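Dikmont tall stockpot with wire handles: long-term review
Reviewed by Shahram Babaei
Filed under: Pans and Storage

The Dikmont is a plain stainless steel stockpot, taller than most in its price band, sold without a lid. I bought mine from Rezaei, the kitchen supply shop in Prurthorpe, in October. It has been in use on most days since then, partly for cooking and partly as a container for things that have nothing to do with cooking. Both uses are covered below, as I suspect many owners of a deep pot end up using it the same way.

Body and finish

The outside is brushed and the rim is rounded over. The rounding matters more than the finish. A cheap stockpot often has a cut edge that catches a cloth or a knuckle during washing, and the Dikmont has none of that. I ran a cotton thread round the full rim on the first day and it did not snag.

The brushed surface hides fine scratches from a scourer fairly well. It does not hide water marks. If left to drain in a hard water area it will show pale spots by the next morning, and these need a wipe with diluted vinegar. Fingerprints are visible near the handles but come off with a dry cloth.

The steel also picks up the colour of whatever it stands on. On a reddish-brown table the outer wall turns a warm orange-brown towards the base, which makes it hard to judge by eye whether the outside is clean. Check it against a white worktop.
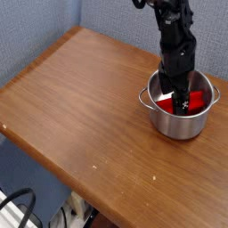 The pot on the test table, with the red item inside.

Handles

There are two looped handles in thin curved rod, one on each side. They are light, they take up little room on a shelf and a folded tea towel passes through either one without trouble. On the negative side, thin rod presses into the fingers when the pot is full. Carrying it across a kitchen with 8 litres of water inside is uncomfortable, and I would not want to do it twice in an evening. A flat strap handle spreads the load better.

They also conduct heat. After a long simmer on gas I could not hold them bare-handed. On an electric hob they stayed cooler, though I would still use a cloth. Silicone sleeves are available and cost little, but the pair I tried slid round on the rod and I took them off again.

Neither handle has worked loose. I check the fixings by holding one handle and twisting gently against the other, and so far there is no movement.

Depth and access

Depth is the main reason to choose this pot and also the main source of complaint. The walls are tall and straight, so long pasta goes under quickly and a rolling boil rarely reaches the rim. Stock made with whole carcasses is no difficulty at all.

Getting things out is another matter. Short tongs are of no use once the contents drop below the halfway point. A small ladle disappears. I now keep a long-handled skimmer from Sketero beside the hob for this pot alone, and anyone buying the Dikmont should allow for a similar purchase if they do not own one.

The same applies when the pot is used for dry storage. Soft items settle into the lower part and press up against the wall, and you have to reach right down to get hold of them. Rigid items behave differently. A long block put in at an angle tends to lean on the wall, where it can be picked out by its upper end, and it is easier to lift out than anything that folds. 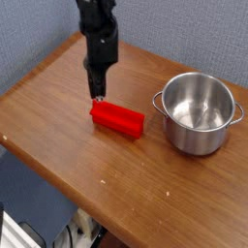
Stability is good for a pot of this shape. The base on my sample sits flat, which I confirmed with a steel rule laid across it in several directions. Empty, it can be nudged along a smooth tabletop fairly easily, and a cork mat cures that. I would keep it away from the edge of any table that gets knocked. With water in it, it stays where it is put.

Noise is worth a mention. Dropping anything hard into the empty pot produces a loud ring, and a tall straight wall makes this worse than it would be in a shallow pan. For storage, a folded cloth at the bottom deals with it.

Cleaning

Hand washing is simple as far down as the arm will go. The join between wall and base needs a brush. Mine goes in the dishwasher on Tuesday with the other large items, where it takes up most of the lower rack – a smaller machine may not accept it upright. The inside has gone slightly grey low down. This has no effect on use and a paste of bicarbonate of soda removes most of it.

What I would change

A lid should be included. I have been using one from an older pan, which fits badly and rattles. Volume marks on the inner wall would also help, as judging quantity by eye in a deep vessel is unreliable.

Scores out of ten

Build: 9
Handles: 6
Cleaning: 8
Value: 8

I would buy it again for stock and pasta. For anything that has to be stirred often, the shop also carries a lower, wider version with the same handles, and that is the one to look at first.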